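Adebayo Obi
Tuesday evening, kettle on, and I want to have a moan about home storage. Long thread. Mute me now if you sell baskets.

My sister has been doing the Prurnard plan, a paid course where you empty every cupboard and then buy things to put the contents back in. It costs £270. The containers are extra.

I've read the whole workbook. She left it at mine, probably on purpose. There are 24 chapters and the word "vessel" is used for what I would call a tub.

The claim on the first page is that people lose things because their things have no home. Fine. My things have homes. I lose them because I put them down while I'm on the phone.

I asked in the course forum (on her login, sorry Funmi) whether anybody had checked back with people a year later. I got a lot of hearts and one reply saying I sounded stuck.

I'm not saying tidying is a con. I like a tidy kitchen. I'm saying that when the person telling you that you have a storage problem also sells storage, you should at least raise an eyebrow.

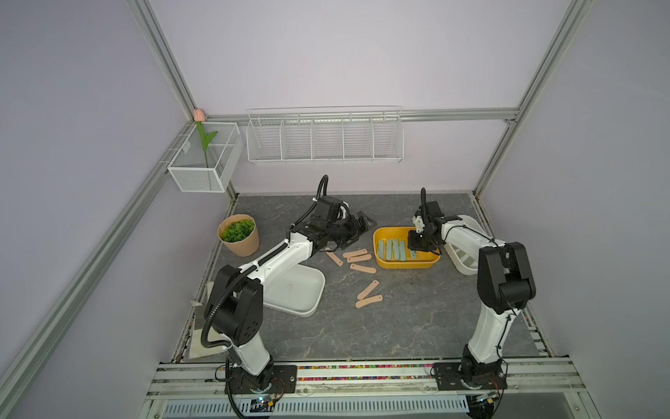

Long wire basket, five compartments, nothing in any of them.

Dividers are the thing I'd look at hardest if I were spending money. They look marvellous with nothing in them. Then you try to put a bottle of bleach in and it's half an inch too fat, so it lives on the floor next to the expensive basket.

Went to the Windwood in Gredutley last weekend to see if I was being unfair. Whole upstairs is storage now. Curtains used to be up there. I could have done with curtains.

They had a rack for holding other racks when you're not using them. I stood in front of it for a while.

The Osman drawer system was £529 for the width of my hallway, not fitted. I asked what it was made of and the lad had to go and ask somebody, and then he didn't come back.

To be fair to him it was near closing.

Someone's going to tell me it pays for itself. How? I keep seeing this. "You stop buying duplicates." I own two pairs of scissors because I want one upstairs. How many duplicate tins of tomatoes would I need to not buy to get £529 back? I'd be dead first, surrounded by labelled tins.

And labels! Who are the labels for? I know where the rice is. It's in the thing you can see the rice through.

Yakubu Garba at work swears by all of it and he's a sensible man so I did hear him out. His argument is that the labels are for the rest of the family. Fair point. I then asked if the rest of the family read them and he changed the subject to the car park.

He also says his mornings are calmer. I believe him. He also started getting up at half five in the same month he bought the shoe rack, so which one was it?

This is my problem with nearly every "it changed my life" story. People change four or five things at once, feel better, and then thank whichever one had a box it came in.

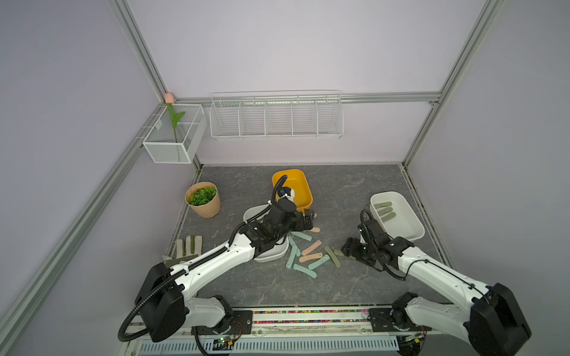 Same with the before and after photos, by the way. Have a proper look next time. Before is taken at night with the big light on. After is taken in daylight, there's a plant, and about half the stuff is missing. Where did it go? In a bag in the next room. I'd put money on it.

What does seem to work, going by my own flat and my mum's house and nothing more scientific than that, is having less in the cupboard. Which is free, so there isn't a course.

My mum keeps her screws in old jam jars and her sewing things in a biscuit tin, like everyone's mum. She can find any of it in the dark. She has never once used the word "zone".

Somebody has replied asking what about small spaces, surely vertical storage makes sense there. Yes, up to a point. If it's on a wall and you can reach it, lovely. If you need the steps to get to it, then it's a loft.

Also, check your wall. I put up a rail in the bathroom on plasterboard with the screws that came in the packet and it lasted until October. "Holds up to" on the front of the packet depends rather a lot on what you're screwing it into, and that bit was in small grey print on the back.

Couple of you asking whether the clear tubs are at least worth it for the fridge. I tried two. One holds yoghurts and is genuinely handy. The other one has become a place where a lemon goes to turn into a stone, and I only see it when I clean the fridge.

If you want to test any of this before spending, use shoeboxes for a month. Cut the lids off, shove them in the drawer, see if you still put things back in the right one by week three. I didn't. Saved myself a few quid there.

Funmi has now seen this thread. She says the course isn't about containers, it's about "intention". I've asked her to show me the page. She's looking for the workbook.

It's here, Funmi. It's on my kitchen table under the post.

Someone else wants to know if I'd feel differently if it was all cheaper. Probably, yes. I'd moan less about a £3 basket. I still don't think it would find my keys.

Keys were in my coat, before anyone asks. Not the coat on the hook, the other one.

Right, the tea's gone cold. If anyone has stuck with the Prurnard thing for more than a year, do tell me, I'd like to hear it, and please say what you threw out as well as what you bought.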